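Student Projects / Home & Space
3 min read

A Place for the Ball: Final Report on the Shared Table

Our project began in June, when I lost a pencil case on the big table and found it under a plant. The course wanted a study of "a storage problem in daily life." I had one within reach. I called it Soltness, which sounded Scandinavian and therefore tidy.

The rules were simple. Loose toys go in the clear bin. Everything else stays where it is until somebody makes a case for moving it. The bin is see-through on purpose. My first choice was an Ambrose box with a solid lid, and for two weeks it worked so well that people forgot it had anything in it and started a new pile beside it.

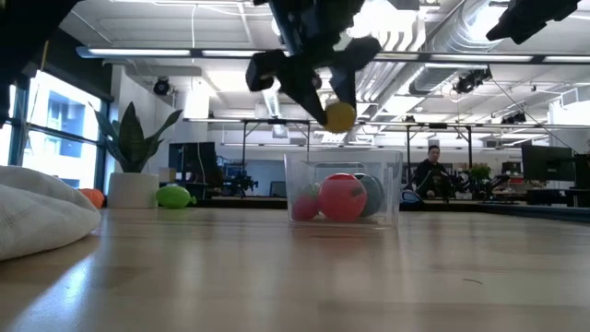
The clear bin has the opposite problem. You can always see what's inside, so you always want to take it out again. Balls are the worst for this. A big red one takes up most of a person's attention and a fair share of the bin, and the small ones settle in wherever it lets them.

I also learned that light matters more than labels. I made 64 labels. They curled. The tall windows do the job for free, and on a bright morning you can find anything on that table from the doorway.

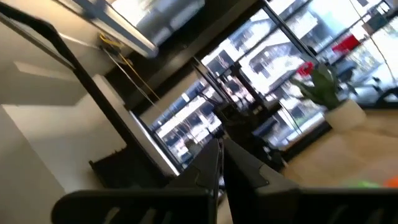 The window side of the room, with daylight coming in.

For the second round I switched to toy fruits and vegetables, on the theory that food has a natural home and people would respect it. They did not. The tomato and the lemon got as far as the side of the bin often enough that I gave "next to" its own column in my results. My log has 852 entries, and I am not proud of how many say "next to."

The snake plant was never part of the plan, but it has the best corner and I don't see it giving that up. The towel was my attempt at a soft landing area. It mostly lands on itself.
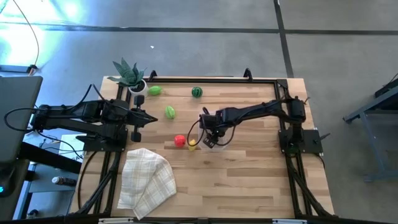
Chandrasekhar Chettiar

If I did this again I would buy a second bin, probably the wide Hullano one, and put it at the far end so the melons have less of a trip. I would also skip the labels. My grade was 8 out of a number I have chosen to leave out of the report.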